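Resia: a small word list of woodworking terms

Category: Datasets > Language
14 shares | 3 comments

# Resia

Resia is a plain-text glossary of English woodworking terms, made for spell checkers, search tools and people who translate shop manuals. Version 6 was put together by Yaryna Pasichnyk and released on January 16, 2026.

## Contents

- `terms.tsv`: 1,875 entries, one per line
- `variants.tsv`: 772 alternate spellings and regional names
- `notes.txt`: editing rules and open problems

Each line in `terms.tsv` has four fields: the term, part of speech, a short definition and a topic tag. Fields are separated by tabs. Files are UTF-8 with Unix line endings.

## Changes

The last version had 1,572 entries. Most of the new ones cover joints, finishing and hand planes. The old tag `misc` is gone. Entries that used it now carry `shop` or `trade`.

"Rabbet" is the main form and "rebate" is listed as a variant. Plurals are left out unless they are irregular.

## Sources

Terms were typed in from the Kravets shop notebooks and from the Hindero parts lists, with permission from both. Definitions were written new for this list. Product names were removed.

## Known problems

- Upholstery terms are thin.
- Some Scottish and Irish names have no region mark.
- "Figure," "grain" and "texture" overlap in the sources. Resia keeps "grain" for the direction and arrangement of the fibers, and "figure" for the pattern on a cut face.
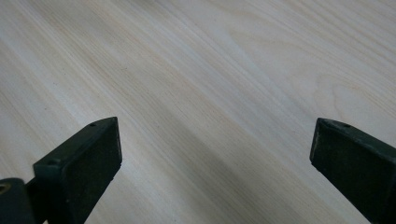
Yaryna Pasichnyk: I would still like "grain" split into two entries, one for direction and one for the lines people see on a board. Translators keep asking which one is meant. I have left it as a single entry in this version and opened an item in `notes.txt`.

## License

Free to use and change with credit. The Dallamico build script is kept in its own folder and has its own license file.

Tags: glossary, woodworking, word lists, TSV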